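Jundeo: The Kitchen Table Science Podcast — Series Two

I should say up front that I'm an easy mark for anything that mixes science and silliness. I grew up on library cassettes about volcanoes, and I still can't walk past a museum gift shop without coming out with a crystal kit. So when my sister-in-law sent me a link to Jundeo and told me to start with the one about onions, I had ten episodes downloaded before dinner was on the table.

If you haven't run across it, Jundeo is a comedy and science show hosted by Marama Rewi, who used to teach middle school physics, and Orathai Wattanapong, who came up through improv and says she failed chemistry twice. Each episode takes one everyday question and worries at it for 40 minutes or so. Why does a shower curtain blow inward? Why do towels go stiff on the line? There's a home experiment in every one, a guest now and then, and a song at the end that is usually better than it has any right to be (the one about surface tension has been stuck in my head since September!).

Series two is a step up from the first. The sound is cleaner, for one thing, and they've stopped talking over each other quite so much. Rewi has a lovely way of explaining things without making you feel slow, and Wattanapong asks exactly the question I was about to ask, only funnier. My favorite is the laundry episode, where they go through static cling, wrinkles and why cotton creases the way it does. I listened to it twice while folding, and I've been boring my family about hydrogen bonds ever since.
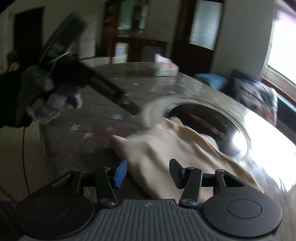
Beige cloth, all folds and creases.

Now for the grumbles, and there are only a couple. The live show recorded at Lukelcombe goes on too long. I'm sure it was a riot in the room, but a lot of the jokes depend on props we can't see, and the audience is laughing at something for a good minute while the rest of us sit there wondering. I also wasn't sold on the recurring Professor Štěpánek character, a grumpy inventor who phones in to complain. He made me smile the first time. By the 4th call I was reaching for the skip button.

You can listen free through Vikidbridge, with ads, or pay for the version that comes with a printable booklet of the experiments. I paid, and I'm glad I did — the instructions are clear, and my kids managed the balloon one with very little help from me. Start with the onions, then go straight to laundry, and save Lukelcombe for a long drive.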